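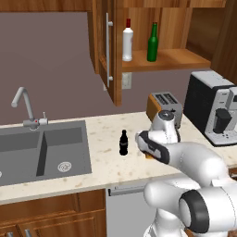

A speckled, cream-colored counter with the toaster and a little black bottle.

Filed under: Kitchen > Counters & Cleanup

Keeping a Light Stone Counter Looking Good

I love a pale counter! It bounces light all over the kitchen and makes even a gloomy March morning feel cheerful. The catch is that speckles hide crumbs beautifully, so you wipe what you see and miss the rest. My trick is to turn off the overhead light and lay a flashlight flat on the stone. Every crumb throws a shadow — it's a little horrifying and very satisfying.

For everyday wiping, use a few drops of dish soap in warm water and a soft cloth. Rinse with a second cloth, then dry. Skip vinegar and lemon if your stone is marble or limestone, and ask whoever installed it if you aren't sure what you have.

The Toaster Zone

Unplug it, let it cool, slide out the crumb tray and tap it over the trash. I do mine every Saturday and the difference is wonderful (no more burnt smell!). Keep oil and vinegar bottles on a saucer, too. A drip down the side of a bottle leaves a ring that can sit in the stone for weeks.

If you already have an oil ring, mix baking soda and water to a thick paste, spread it on, cover with plastic wrap and leave it overnight. My worst one took three rounds, but it went!

Around the Sink

Hard water leaves a chalky line where steel meets stone. Dry that seam at night with an old T-shirt — 70 seconds, tops — and you'll hardly ever need to scrub.

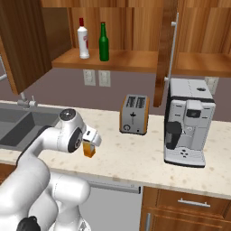

Colored Glassware

Amber glass goes cloudy so gradually that you forget how gorgeous it was. Wash it by hand in warm water, never straight from the fridge into a hot sink, and let it drain on a folded towel. Polish with a dry linen cloth and hold it up to the window. So pretty!

© Otberg Home Notes | Contact | Back to top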